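The Countertop Years

There is a moment in every kitchen renovation when a grown adult strokes a piece of rock and says it speaks to them. Mine came at a stone yard outside Poltdale, in a coat I had not planned to be seen in, while a salesman named Sixten Forsberg looked tactfully at his shoes.

"People come in for gray," Forsberg told me. "Then they see something with gold in it and we lose the afternoon."

He has sold slabs at Ruotsalainen Stone long enough to spot the stages. First comes the budget, recited like a wedding vow. Then the budget acquires an exception. By the third visit the couple has stopped speaking to each other and talks only to the stone.

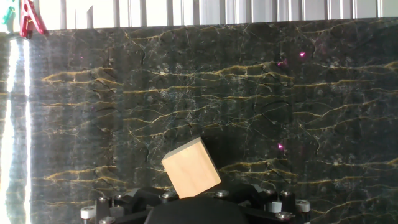 Dark marble with golden-ochre veining: the sort of slab that ends a budget.

Marble, as everyone's brother-in-law will tell you, is a terrible idea. Lemon juice etches it. Red wine moves in and raises a family. My own brother-in-law, who lives in Lonivville with a laminate counter and a clear conscience, sent me 2 articles on the subject before breakfast.

The trade has an answer to this, and the answer is the word "patina." A stain is what you get on a cheap counter. On an expensive one you get patina, and guests are expected to admire it.

The sealing alone was quoted to me at $300, with a cheerful suggestion that I do it again every March. A sink cutout was another $100. I asked Forsberg whether anyone had ever regretted buying marble. He thought about it for longer than I liked.

"They regret the faucet," he said. "By then they've run out of money for the faucet."

We drove home by way of Maron and argued about faucets the whole way.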